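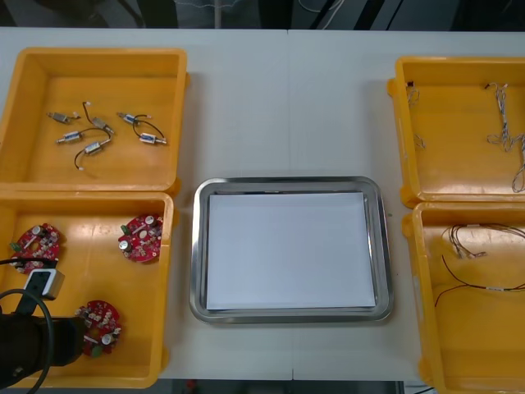
*Yellow trays either side, steel one in the middle. Small parts with leads in the top left.*

**Drerkier sorting trays, set of four — bench review**

Bought these after the third time I knocked a jam jar of screws on the floor. Mending bench is in the back bedroom, mostly small stuff, clocks, toys, the odd hairdryer. Wanted something shallow I could get my fingers into.

Good bits first. Rounded corners. Sounds daft but it's the whole reason to buy them, washers slide up the curve and into your hand. My old Chu trays had square corners and I was forever picking at them with a fingernail. Walls are the right height too. Low enough to see over from the stool, high enough that a spring stays put if you're carefull.

Weight is fine. Could be heavier. Lean on one edge and the far side lifts — did that in the first week, lost a grub screw, still not found it.

Yellow is very yellow. Good for dark screws, less good for brass. Under the lamp brass just vanishes. They do a grey set for the same money, might have gone for that if I'd thought.

Cleaning: washing up liquid and an old toothbrush. Contact cleaner left a dull patch on one. Superglue peels off next day. Solder blobs leave a mark so keep the iron away.

Smell when new. Quite strong. Gone after a few days on the windowsill.

Delivery from Kanudus was slow and the box was far too big. One tray had a scuff underneath, didnt bother sending it back.

Duygu Bayram at the repair evening has the Stastico ones, with lids. Lids are nice if you have to carry a half done job home. Hers don't sit flat though, rock a bit on a hard table. I'd still take mine for bench work and hers for the car.

Would I buy again, yes. Grey next time. Lids please, Drerkier.

Four out of five.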